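Volunteer Abroad & At Home > Teaching and Tutoring > Two weeks at Somboon, was it worth it?

threadbare_tutor
Posts: 235
Sunday, November 5, 2023

I got back from Somboon in March and have been putting off writing this up, mainly so I'd stop being annoyed first. That didn't work, so here goes.

For anyone who hasn't looked into it, Somboon is the evening language school for newly arrived families in Flarnport. You sign up for two weeks, you get a mattress in the annex and a class of adults who have already worked a full shift. My placement fee was $2782, which I was told covered housing, training and materials. The training was a slide show. The materials were a box of workbooks with the answers filled in by somebody who was wrong a lot.

The students were great. They were also on their ninth or tenth teacher, and they were very kind about it. One woman told me on day one which page we were on, and that the last three teachers had all started over with "Hello, my name is."

I had planned to start with "Hello, my name is." 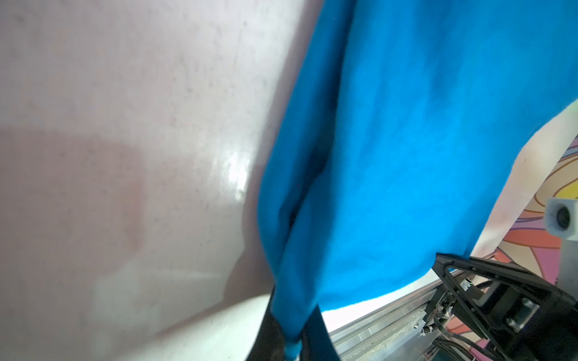
Most of my prep went out the window by the second evening, and what replaced it was whatever people needed that week: reading a lease, calling in sick, arguing with a pharmacy. We did a whole night on laundry and clothing words after one man's work shirt came back from the laundromat as somebody else's. It's a better lesson than it sounds. You need "fold," "crease" and "hem," you need to be able to say bright blue when there's a bright blue one hanging right there, and you need "that is not mine," which got a lot of use. No workbook required.

So my question is whether two weeks does anybody any good, other than me.

pelican_crossing
Posts: 2782

No.

pelican_crossing
Posts: 2782

Sorry, that was short. I ran intake for a program in Murkberg for a few years. We had two-week people and we had people who came every Tuesday until they moved away or had a baby. The students learned English from the second group. From the first group they learned a lot of first names.

mudflat
Posts: 100

Bit harsh. I did Somboon the year before OP and the other choice on my nights was no class at all. Would you rather the room was dark?

pelican_crossing
Posts: 2782

I'd rather the $2782 paid one local person to stand in it.

mudflat
Posts: 100

Sure, and who's sending the $2782 if they don't get to go? I wouldn't have. I'm not proud of it.

threadbare_tutor
Posts: 235

I wouldn't have either, and I've been trying to find a nicer way to put that since I got home.

gravy_train_ed
Posts: 2

Does the annex still have the shower that only does cold

threadbare_tutor
Posts: 235

It does lukewarm now if you start before six.

oxbow_lil
Posts: 235

I teach at the Cutley center, which has the same kind of students and no fee, and also no mattress. What helped us with turnover was a plain notebook that stays in the room. Every teacher writes down what page, what went badly, who needs the lease words. It takes five minutes. New people still show up wanting to do "Hello, my name is," but they have to walk past the notebook to do it.

Also, OP, the laundry night is going in ours — I'm stealing it.

pelican_crossing
Posts: 2782

The notebook is good. I'll give you the notebook. Still no on the two weeks.

mudflat
Posts: 100

Is Cutley taking people for evenings? I'm forty minutes away and apparently I owe somebody a Tuesday.

oxbow_lil
Posts: 235

Thursdays. Tuesdays are full. I'll message you the form, and bring your own markers.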